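How to wash a vinyl tablecloth without wrecking it

I've had wipe-clean cloths on my kitchen table for years (two small children, enough said) and I've ruined a few, so let me save you the money. My first was from Virna and I boiled it. Don't boil it! The backing shrank, the top didn't, and it looked like a relief map of the Alps.

You'll need a washing-up bowl, a soft cloth, a squirt of washing-up liquid and some bicarb for stains.

Shake the crumbs off outside first, or you'll just be pushing them about in a paste. Fill the bowl with warm water, no hotter than 40 degrees, and wipe from the middle outwards. Rinse with a clean cloth and dry straight away with a tea towel.

For tea rings and felt tip, mix the bicarb with a drop of water, dab it on and leave it for 13 minutes while you do something nicer. Rub gently in circles. I once used a scouring pad on a Fimodora cloth and took the pattern clean off - lemons one minute, white patch the next.

Creases are easy. Lay the cloth flat somewhere warm, pattern side up, and put a few heavy books on the worst folds overnight. After that, roll it round a cardboard tube and you won't get them back.

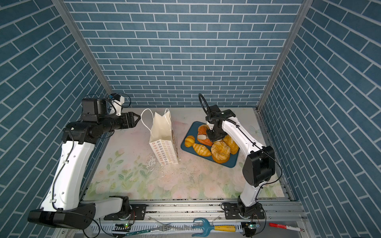

If yours has gone sticky, add a splash of white vinegar to the rinsing water and go over it twice. Mine came up lovely in December, just in time for the gravy.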